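Ballast (model railways)

Ballast in model railways is the loose material laid between and beside the track to copy the stone bed of a real line. Usually the last part of trackwork to go down, and usually the part that shows most if it goes wrong. Sold in bags by grade and colour, or made at home from sieved rock, sand or crushed nut shell.

Background

Early tinplate track had no ballast at all. Track sat on carpet or bare boards. Later came printed card strip, then foam underlay with moulded grey shoulders, still found in starter sets. Loose ballast took over once fine scale track became common, as foam tended to crumble with age and looked too regular beside a decent sleeper.

Materials

Real stone – heavy, stays put while the glue goes on, colour is right in daylight. Some kinds carry iron and can be drawn up into motors, so a magnet is passed through the bag first. Prirker sells a washed granite in three grades, and Nadach a basalt that dries quite dark.

Crushed nut shell – light, cheap, takes dye well. Floats when wet glue is added, which puts a lot of people off. Walnut is the usual one.

Cork granules sit somewhere in between. Quiet under trains, but the edges are soft and the grains look round up close.
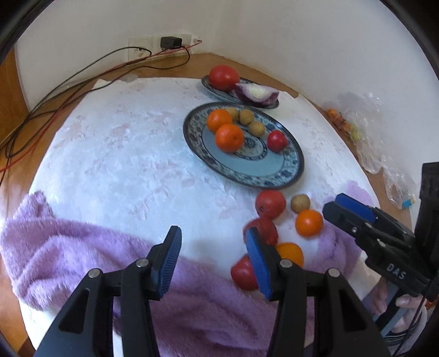

Grain size matters more than the material. Most bought ballast is a bit too coarse for the scale on the label, and many modellers drop down one grade. For yards and sidings a finer mix is normal, often with ash or dirt added, becuase real yards were rarely kept as clean as the main line.

Laying

Track is fixed, wired and tested first. Ballast is poured down the centre, spread with a soft brush, then along the shoulders. Grains are tapped off the sleeper tops. The bed is wetted with water and a drop of dish soap or with rubbing alcohol, and thinned white glue is run in from a dropper until it reaches the edges. Left overnight.

Turnouts need extra care. Glue near the points will lock them solid, so the area under the moving rails is either left bare or painted grey. A little light oil on the tie bar before starting is common practise.

Colour

Varies by region and era. The Hultov branch layout, a well known exhibition piece with 200 feet of track, used 2 shades blended by hand, a pale one for the main and a brown one for the goods loop. The Bạch harbour layout went with plain beach sand under the quay lines, baked dry and sieved.

Weathering is done after the glue sets. Thin washes of brown along the rails, black where engines stand. Powders also used, though they darken a lot once sealed.

Noise

Hard glue turns ballast and baseboard into one slab, and running gets louder. Latex or matte medium stays a little flexible and costs more. Foam or cork roadbed helps only if the glue doesn't bridge over the sides to the wood.

Removal

White glue softens with warm water and the track can be lifted with a thin scraper. Latex peels. Matte medium mostly has to be chipped out, and the sleepers often go with it.

See also: Roadbed, Track gauge, Weathering, Scenery glue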